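Writing a Project Statement for a Music Research Grant
Course handout, Graduate Seminar in Composition, July 2022
Instructor: Asger Thygesen
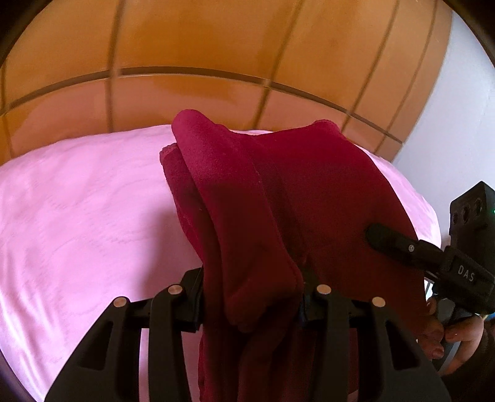

Fig. 1. Dark red fabric over a light pink sheet.

Please read this handout before you bring your first draft. It concerns only the project statement. The budget and the language form come later.

1. What the reader wants to know
The people who read your statement are often not composers. One may be a historian, another a chemist. They want to understand what you will do, where you will do it, and why it must be in that place. If your plan could be done equally well at home with a good library, the statement is weak, even when the music is strong.

2. Length
The limit for our practice round is 472 words. Titles of works count, footnotes also count. Please do not make the font smaller, I will notice it.

3. A case to discuss
Auður Bjarnason applied to spend six months at the sound archive in Plotavari. In her first version she wrote a full page on her love of choral music and only one line on the archive. In the second version she named the collection (2944 reels of village singing), the person who agreed to guide her, and the piece she wanted to write from it, a work for 53 voices without conductor. Compare both versions, which are in the course folder. Mark the sentence where you first understood the project.

4. The letter of affiliation
Write to the host early. In July many schools are closed and an answer can take weeks — this is normal and not a refusal. Your message should have one paragraph on you, one on the project and one clear request. Attach one score, not your whole catalog.

5. Common problems
Verbs such as "explore" and "engage with" when no activity follows.
A work plan where the last month is blank.
Technical words (spectral, microtonal) without a short explanation.

For next meeting
Bring two printed copies of your draft. Vaughn Okafor will read with the first group, and I will take the second one. Recordings go to the shared folder, under your family name.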